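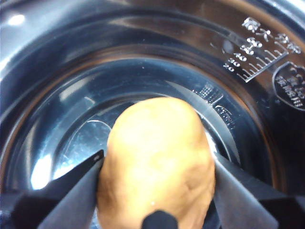

Gallardo, 3/19/25

Products > Floor & Caucus Tools > Vote Counting

Search products, manuals, part numbers

Farnora Whip Count Kit, by Tuvura

New version is in. Same yellow box, same binder, better cards. If you ordered the old one last fall your refills still fit, see further down.

What it is: a paper and software kit for keeping a vote count before a floor vote. Made for state house and senate caucuses, minority or majority. Some city councils use it, works fine, you'll have leftover cards.

Why paper at all? Members talk to a whip in a hallway, by the elevator, in line for coffee. Phone comes out, the member clams up. A card in a jacket pocket is another thing. You mark it after they walk off, then key it in at the desk. Most offices that tried going all-screen with us asked for the cards back by September.

In the box

One binder, hard cover, locks with a small key (two keys, don't lose both, we can't copy them). Tally cards, 428 to a set. District tabs, blank, write on them with pencil. One desk pad for the person running the count. License code for the Farnora desktop program, on a sticker inside the front cover. Peel it off before the binder goes anywhere near the floor.

How the marking works

Five marks. Yes, leaning yes, undecided, leaning no, no. That's the old way and most people know it already. New on these cards is a sixth box, "told somebody else different." Customers had been writing it in the margin for years so we printed it. Use it. A member who's a yes to the speaker's people and a leaning no to the folks from back home is a problem you want to know about the night before, not with the clock running.

There is also a line for who asked. Fill it in every time. Counts go bad when three people ask the same member and nobody writes down which answer came last.

Desktop program

Runs on any office machine from the last several years. Doesn't need the internet once it is activated. Doesn't send anything to us, we don't want it. You type in the roster or paste it from a spreadsheet, then enter cards as they come in. Totals show across the top – yes, no, soft – and you set the number needed for passage yourself, so two-thirds votes and veto overrides are no trouble.

Latest answer always wins but the earlier ones stay underneath. Click the name, you get the whole history. Handy when a member swears he was against it from the start.

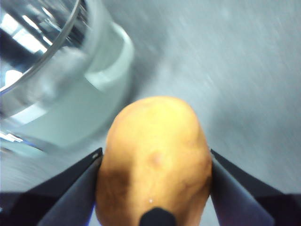 Prints to one page, up to 40 names a side in the regular type size. Bigger chambers go to a second sheet. There's a small-type option, a lot of people hate it, it's there if you need it.

Absences and pairs: mark them separate. The program takes absent members out of the total if your rules go by members present, leaves them in if you need a majority of everyone elected. Check your own chamber rules before you pick. We get more calls on this one setting than on the rest of the kit put together. It is under Chamber, then Threshold. Not under Options, the manual is wrong on that, page 36, new manual coming.

Amendments

Each amendment gets it's own sheet. You can copy the count from the main bill over as a starting point, but please go back and ask people again. Trade bills, budget bills, anything with a carve-out for somebody's district, the votes move all over the place once an amendment lands. The copied marks show in gray until somebody confirms them.

Procedural votes also get a sheet. A rule vote or a motion to recommit is where leadership gets surprised. Folks count the bill, forget the rule. So the program will ask you, every time you open a new bill, if you want a rule sheet with it. You can turn that off. We wouldn't.

Who can see what

2 levels. Count lead sees everything. Deputies see their own members and the topline. If a deputy whip gets dropped from the team, or quits, the lead reassigns the names in a couple clicks and the old cards stay with the members they belong to. Change the passwords same day. Get the binder tabs back too.

Coming from Zoltevico

We can bring in Zoltevico rosters and the last saved count. Histories don't come over, their file doesn't keep them. Export as plain text, not the report format, the report format comes out as garbage. If it won't load send us a blank roster with the names taken out and we'll look at the layout. Please do not email us a real count. People have.

Refills and spares

Card sets, desk pads and tabs sold seperately. Old size refills fit the new binder, new cards fit the old binder with a little sticking at the top ring. Replacement binders ship without the license sticker, keep your old code.

Ordering

Caucus accounts and member office accounts are billed different, so say which when you order. Some states won't let official funds pay for caucus materials. We can't tell you what yours allows, ask your clerk or your ethics office first. We'll hold a quote while you find out.

Purchase orders OK. No rush shipping the last week of session, the truck is full by then – order early. Returns taken if the license code hasn't been used and the cards are still wrapped.

Tags: whip counts, roll call, caucus supplies, tally cards, legislative software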